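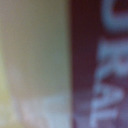 Beige and maroon surfaces, close up.

Vevirus adds RNA integrity control to its Bumia line

September 12, 2020 - Vevirus has released the Bumia RNA Integrity Control, a reagent set for checking RNA quality before library preparation. The set is intended for laboratories that work with low-input samples, where a standard electrophoresis run uses up too much of the material. It is available now from the Lougher site and will ship from the Carham warehouse starting in November.

The control is a reverse transcription qPCR assay with 2 amplicons on the same transcript. The short amplicon is 368 base pairs from the 3' end and the long-range amplicon is 740 base pairs from it. Both are primed from the poly-A tail in a single reverse transcription step. In intact RNA the two targets give nearly the same Ct value. As the RNA breaks down, the distal target is lost first and the difference between the Ct values grows. The software template supplied with the set reports this difference as a delta Ct and sorts the sample into pass, borderline or fail.

Each set contains primer mix, a positive control RNA, a degraded control RNA and nuclease-free water. Reverse transcriptase and qPCR master mix are not included. The primer mix has been tested by Vevirus with intercalating dye chemistry only. Probe-based detection is not supported in this version. 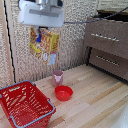 Cereal box held in a white gripper against a speckled wall.

Input is 1 microliter of purified RNA per reaction. Samples should be treated with DNase before use. The primers span an intron, but a processed pseudogene of the target is present in the human genome and will amplify if genomic DNA is carried over. A reaction without reverse transcriptase should be run for every sample - the template flags any plate where this well is missing.

The assay has been validated on human samples from 13 tissue types. RNA from fixed, paraffin-embedded tissue was not part of the validation. Such RNA is usually too fragmented for the distal target, and the result will read as a fail even when the sample is still usable for short-fragment methods. Mouse and rat versions are in preparation.

Reagents are stored at -20 °C. The control RNAs should be divided into single-use portions on first thaw and kept at -80 °C. Repeated freezing and thawing of the positive control shifts its delta Ct upward and makes the plate check unreliable.

Users of the earlier Bumia gel-based control can keep their existing extraction protocol. Results from the two products are not interchangeable, and samples in an ongoing study should be measured with one method throughout. The gel-based control stays in the catalog. The protocol, plate layout and software template can be requested from Vevirus technical support in Lougher.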